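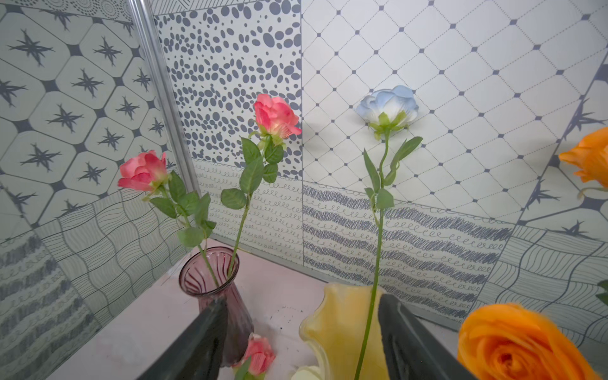
Figure 2. Table setting with artificial roses in a glass vase. Source: authors' own material.

4. Results

4.1. Wind conditions and choice of launching place

The riders in our study did not choose the launching place only by the direction of the wind. In the interviews many of them described a longer process, which begins at home on the evening before and continues on the beach until the kite is in the air. They look at the forecast, they compare it with what they remember from similar days, and then they write to other riders to ask who is going. A forecast of good wind was often not enough to make a person drive to Limico if no other rider had answered.

The two beaches differ strongly in this respect. Limico is a wide bay with shallow water and an open shore. The wind comes there from the side during most of the season, and a rider who loses the board can usually walk back. Barby is a narrow beach behind a low breakwater, and the wind reaches it in gusts. The riders at Barby said that the first 50 meters from the shore are the most difficult part of a session, because the kite pulls suddenly when it leaves the shelter of the wall. After this part the water is open and the waves are better than at Limico.

We collected 696 session reports during the season, from both beaches together. Each report was filled in by the rider on the same day and gave the kite size, the time on the water, the launching place and a short free comment. Reports without a launching place were not used in the analysis of this section, but their comments were kept for section 4.3.

The comments show that the riders at Barby wrote more about the launch and the riders at Limico wrote more about the ride itself. A typical comment from Barby is "waited for the gap, went on the second try." A typical comment from Limico is "flat water, practiced the same jump all afternoon." We understand this difference as a sign that the launch is a separate skill at Barby, which the riders recognize and discuss, while at Limico it remains in the background.

4.2. Help on the beach

Launching a kite is easier with a second person who holds the canopy. On both beaches this help is given without payment and usually without many words. The rider shows a thumb, the helper lets go, and the helper walks back to his or her own equipment. We observed this exchange many times and we did not see that a rider refused to help when he or she was asked directly.

However, the asking is not the same for all. Experienced riders at Barby seldom asked with words. They carried the kite to the edge of the water, turned it, and waited, and another rider came. Beginners did the same movement and often waited much longer. Several of them told us that they did not know whether they were allowed to interrupt a person who was pumping a kite. One beginner said: "I stood there with the lines ready and I thought, maybe I have done something wrong and they don't want to say it."

At Limico the kite school Vaster is present on most windy days, and its instructors launch kites for everybody, also for people who are not their students. This makes the beach more open for beginners. It has also a second effect, which some of the older riders did not like. They said that people who learned at Limico arrive at Barby without knowing how to check the lines of another person. In their opinion a helper should look at the lines from the bar to the canopy before taking the kite. We saw this check at Barby on nearly all launches and at Limico only on a part of them.

It would be too simple to say that one beach is safe and the other is not. The shallow water at Limico forgives many mistakes, and the check is less needed there. The habit is formed by the place, and it becomes a problem mainly when the rider moves to a different place. Nine of the interviewed riders had made this move during the two years before the study, and all of them described the first sessions at Barby as stressful.

4.3. Days without riding

A part of the material that we did not expect to be so rich concerns the days when the wind did not come. The riders drove to the beach, waited for about 2 hours, and went home again. In the beginning we treated these days as missing data. Later we understood that a large part of the local knowledge is passed on exactly at these times — lines are repaired, used kites are sold, and stories of earlier seasons are told.

The waiting has its own places. At Barby the riders stand behind the breakwater, near the cars. At Limico they sit in the Mirzaei café, where the view to the bay is good enough to see the first white caps. The café has no official connection to the sport, but the riders use it as a clubhouse and leave messages for each other at the counter. Two of the longest interviews were made there while we were waiting for wind together with the participants.

Beginners profit from such days in a way that they do not profit from windy days. When the wind is good, the experienced riders want to be on the water and have little patience for questions. When it is calm, the same persons explain for a long time how to read the clouds over the hills or why a smaller kite should be rigged first. Some beginners told us that they learned the names of the other riders only on a day without wind, and that after this it was easier to ask for a launch.

The session reports do not capture this, as a report was filled in only when a person had been on the water. For a future study we would recommend a short form for the days without riding also. It should ask how long the person stayed, where he or she waited, and whether any equipment was tried or repaired.

4.4. Equipment and cost

The cost of the equipment was mentioned in most interviews, but seldom as the first topic. The riders own between one and four kites, and the newest one is usually the middle size. Used kites circulate between the two beaches, and a kite sold at Barby is often seen at Limico in the following season. Buyers trusted a seller whom they had seen riding the same kite, and they paid less attention to its age.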